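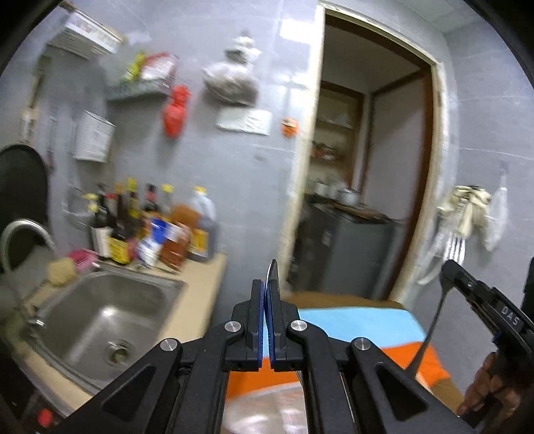 Ticket: River level gauge at Sterndale reading high after heavy rain
Product: Halloro flood monitoring, site licence
Opened by: Kojo Odoi, Nundero
Assigned to: Ivars Vasiliauskas
Priority: Medium
Status: Closed

Kojo Odoi, 08:52
The Sterndale gauge has been showing a level of 3000 mm since the early hours. The two gauges upstream are both steady and below 1000 mm. The river was well inside its banks when our ranger went past at eight. The high reading has set off the flood text alert twice and we have had calls from residents. Can the alert be paused for this gauge only?

Ivars Vasiliauskas, 09:20
Alert paused for Sterndale. The other gauges are still live. 3000 is the top of the range for that sensor, so it is probably sending its maximum value and not a real level. Please send the raw log from midnight onwards and the battery voltage.

Kojo Odoi, 10:05
Log attached. Battery is 12.6 V. The level is normal until 02:40, then goes straight to 3000 and stays there. Rain gauge on the same mast is fine.

Ivars Vasiliauskas, 10:48
Thanks. A jump in one step points to the cable or the junction box. If the sensor were silting up I would expect a slow drift. Things to try on site:

1. Power off at the logger, wait a minute, power on.
2. Open the junction box and look for water.
3. Check that the vent tube is not kinked or blocked.
4. Swap to the spare input and take a reading.

Kojo Odoi, 14:31
Step 1 made no difference. There was water in the junction box and the seal on the lid had split. Dried it out, fitted a new seal and changed the drying capsule. Vent tube looks all right. Did not need step 4. Reading is now 300 mm and the staff board says the same.

Ivars Vasiliauskas, 14:50
Good. I will leave the alert off overnight and mark the bad values so they stay out of the November averages. The climate report for Dhillon draws on the same data, so they will need to run their export again.

Kojo Odoi, 09:14
No jumps overnight. Dhillon have been told. Please turn the alert back on.

Ivars Vasiliauskas, 09:30
Alert is on and a test message went through. Almost 200 readings marked as bad. The old seals on your other masts are the same type, so check them at the next service visit. Closing the ticket.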